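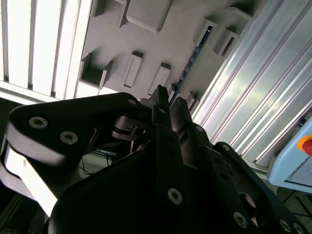
Frequently asked questions
Last updated 2021-07-06

What is Climance?
Climance is a fantasy drama series set in the flooded kingdom of Indham. The first season has finished and all of its episodes are available to watch. The second season starts in January.

Do I need to see season one first?
Yes, if you can. The new season picks up right after the finale and does not explain who is who. If you are short on time, watch the first episode and the last 4.

Who is joining the cast?
Two new characters have been confirmed: the river queen, Tolell, and her younger brother, Fikre. Both parts have been cast, but the names will be announced by the studio and we will not post rumors before then. Please don't send us screenshots from casting sites.

Are Tolell and Fikre the same as in the books?
Mostly. Fikre is older on the show than he is in the books, and Tolell arrives much earlier in the story. The writers have said her backstory will stay the same.

How long are the episodes?
Season one episodes ran about 80 minutes with commercials. The new ones will be shorter and there will be more of them. We don't have a final number yet.

Where is the show filmed?
Almost all of it is shot indoors. The Indham palace and the harbor are both standing sets, and the water is added later. There are no public tours, and the studio does not give out the address.
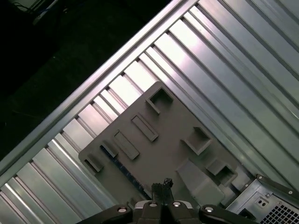 Ribbed metal, close up.

Can I be an extra?
Sometimes. Open calls are posted on our News page when they come up. You must be 18 or older and free for the full day. Extras are not told which episode they are in.

Is the show suitable for children?
It is written for a general audience, but the battle episodes are loud and a few scenes may scare younger kids. We suggest watching the finale yourself first – it is the darkest one.

Will there be a soundtrack?
The season one album has 30 tracks, including both versions of the Indham lullaby. Nothing has been announced for season 2.

Is this the official site?
No. We are a fan site and have no connection with the studio. We can't pass on letters, scripts or gifts to the cast.

I found a mistake. How do I report it?
Use the contact form and include the page title. Corrections are usually made within a few days – longer when new episodes are airing.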